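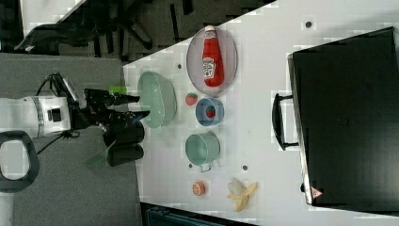

Tourism Studies | Research Article

4.2 Length of stay and repeat visits

The guest registers from Olcombe and Radebe cover 3,979 bookings, of which 2,182 were made by couples travelling without children. We kept only the couples for this part of the analysis. Bookings of a single night were left in, although Potgieter's earlier work on the same coast dropped them, and this should be borne in mind when the two sets of results are compared.

Couples stayed longer in Radebe than in Olcombe. The gap was widest in April, when the ferry from Prandov goes over to its summer timetable and a weekend visit to Radebe becomes possible without a night on the mainland. We had expected the extra sailings to shorten stays there. They did not, and several hotel owners told us that guests who came for the weekend often asked to keep the room until Monday or Tuesday.

Figure 3. Median nights per booking by month of arrival, couples only. Solid line: Radebe. Broken line: Olcombe. Months with fewer than 10 bookings are not plotted.

Repeat visits are harder to measure. The registers record the name of the person who booked, so a couple who took turns at booking would appear as two first-time parties. We tried to correct for this by matching home addresses, which recovered 72 further repeat visits, nearly all of them in Olcombe. Guests who moved house between trips are still missed.

Price seems to matter less than we had supposed. Rooms facing the Diltik lagoon cost more in every season, yet couples who had stayed in one were as likely to return as those who had taken a cheaper room at the back. Weather may matter more -- Pravesh Potgieter has suggested setting the bookings against daily rainfall -- but the only rain gauge is on the mainland side, and we did not think its readings could stand for the islands. Section 4.3 deals with families.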